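Workshop tips: teaching the Tillman arm by hand
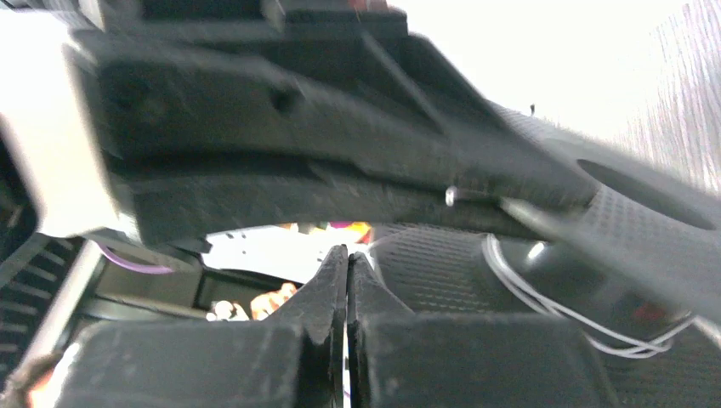 How many times do I need to show it the job?

Start with 400 goes and see how it copes. Fleradis suggests 700, but Fleradis doesn't have to do them in my garage.

Move slowly. The arm copies your bad habits faithfully, dithering included.

Close the fingers all the way at the start of each session so the zero is right.

If you're driving by remote, sit where you can see the tips. Fernanda Moreira swears by a kitchen stool.

Bin any run where you swore and grabbed.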